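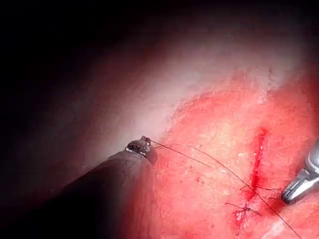

How to talk to your partner about money without it turning into a row

Most couples put this off until there is a bill on the table, and a bill on the table is a bad place to start. The steps below are the ones Maxine Cosgrove and I use in our evening classes in Farnport. They suit people who have just moved in together, but couples who have shared a house for 20 years have used them as well.

Before you start

Pick a time when neither of you is hungry or about to go out. After supper works for most people. Turn the television off and put your phones in another room. Agree beforehand how long you will talk for. We suggest half an hour the first time, and stopping when it is up even if you are in the middle of something.

You will each need a sheet of paper and a pen. Leave the bank statements in the drawer for now.

Step 1. Write down what worries you

Spend a few minutes on your own, writing. Keep to money. "I don't know what we'd do if the boiler went" is fine. "You never listen" belongs to another evening. Three or four lines is plenty.

Step 2. Swap sheets and read in silence

Read the other person's list twice before you say anything. If something on it annoys you, put a pencil mark next to it and carry on reading.

Step 3. Ask, then wait

Take it in turns to ask one question about the other list. Start with "what" or "when". Questions that start with "why" tend to sound like an accusation, even when they are not meant as one. Let your partner finish, and leave a gap before you answer - longer than feels natural.

Kristine Belmonte, who took the class in July, told us that she and her husband got through only one question each on the first night. They had argued over the same credit card for 11 months and neither had known what the balance was.

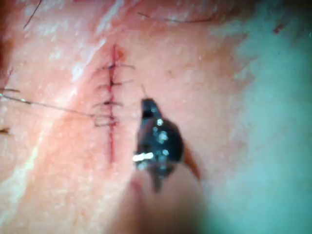 Stitches along a narrow incision, close up

Step 4. Say back what you heard

Put your partner's main worry into your own words and ask if you have it right. If you haven't, try again. Do not offer a solution yet.

Step 5. Agree on one small thing

Choose something that can be done before you next talk. Cancelling a subscription, finding out a balance and ringing the gas company are all the right size. Write it down with the name of the person who will do it. Redoing the whole household budget is too big, so leave it for later.

Step 6. Fix the next talk

Put it in the calendar before you get up. Once a fortnight is a good pace to begin with, then once a month.

If it goes wrong

If voices go up, stop. Either of you can call a break, and the one who calls it has to say when you will come back to it. 20 minutes is usually enough. Go into separate rooms and don't rehearse what you are going to say.

If one of you shuts down, try the same steps on paper and leave the answers on the kitchen table overnight. Some people find a walk easier, as you are both facing the same way.

If your partner controls your money, or you are frightened of how they will react, do not use this method. Speak to your GP or a domestic abuse helpline first, from a phone they don't check.

Sanne Wouters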